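Sorting Pens, Two Arms at a Time

By the second month of the course, the students at Indell had stopped talking about walking robots and started talking about pens.

The Dutent project asks a student team to get robot arms to tidy a tabletop: pens with pens, pencils with pencils, erasers in a bin of their own. The team has seven members, most of them in their second year, and they meet in the workshop after 7 in the evening, when the machines are easier to book.

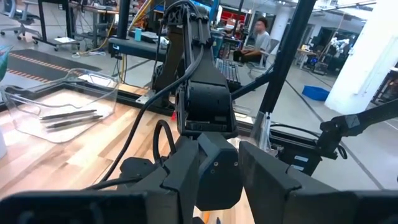 Teams keep a shared log of every attempt, good or bad. By May the log had reached 889 entries. A large share of the early ones end with the same word, "dropped." Pens roll, and a grip that is off by a little sends them across the wood. The students now slow the arm down before it closes its fingers — a change that took around two weeks to agree on.

Grading is plain. The team has to show its log, explain one failure in detail and run the task in front of a rival group from Stesa. The Hedegaard cup goes to the better run.

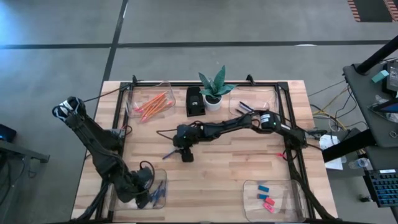
The Dutent table at Indell, with bins for pens, pencils and erasers.

Next term's group will inherit the log and the bins. The current team has asked them to try scissors.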